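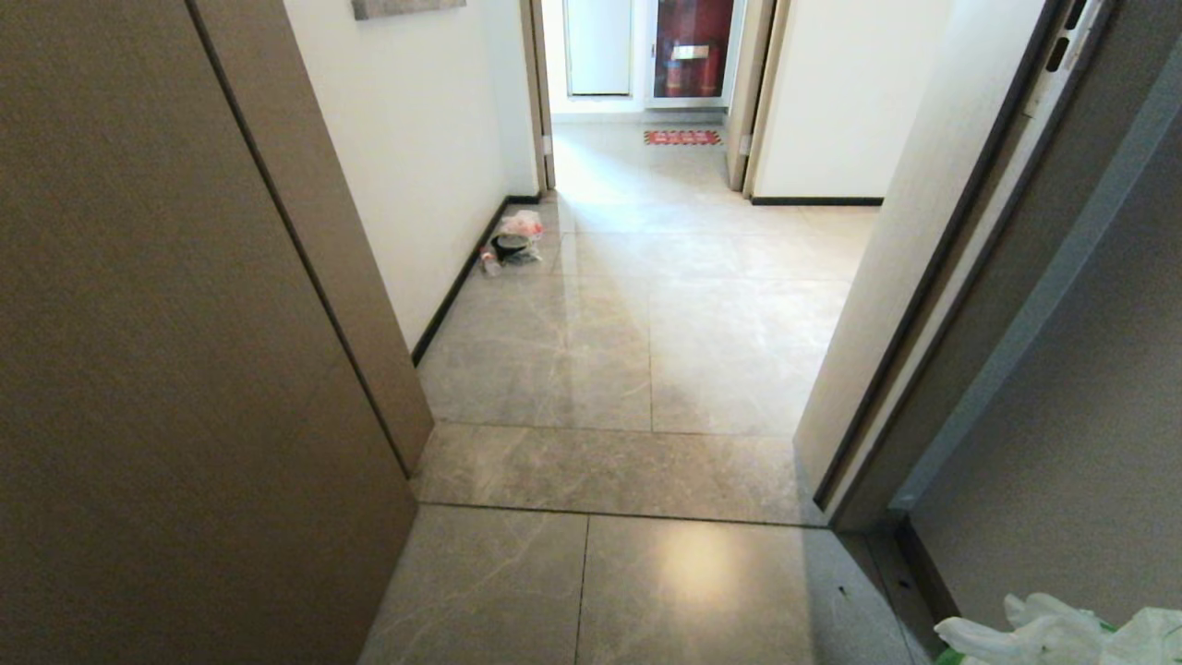

Figure 10. Hallway side of an open door, with the strike plate in the jamb at right.

4.2 Clearing and cleaning the floor at a doorway

Carry out this procedure before you adjust the Munda door set, and again when the work is done. It applies to polished and matte porcelain tile.

1. Open the door fully and leave it open.
2. Pick up bags, bowls and anything else on the floor, including items standing against the baseboards.
3. Sweep from the far end of the hallway toward the door. Grit tends to collect at the threshold and along the grout lines, so go over these twice with a narrow brush.
4. Wipe the tiles with a damp cloth – not a wet one. Dry the strip under the door edge by hand.
5. Wipe the strike plate with a dry cloth. Use the tip of a soft brush for the slots.
6. Close the door slowly. The latch should enter the plate without lifting the handle. If it catches, go to section 4.3.

CAUTION: Do not use acid cleaners on grout or near the strike plate.

CAUTION: Keep plastic bags out of the reach of children.

Note: Light reflected in the tile can hide small debris. Check the floor from both ends of the hallway.

Note: Leave the door open for 14 minutes after wiping the threshold.

Repeat steps 3 to 5 every 100 days.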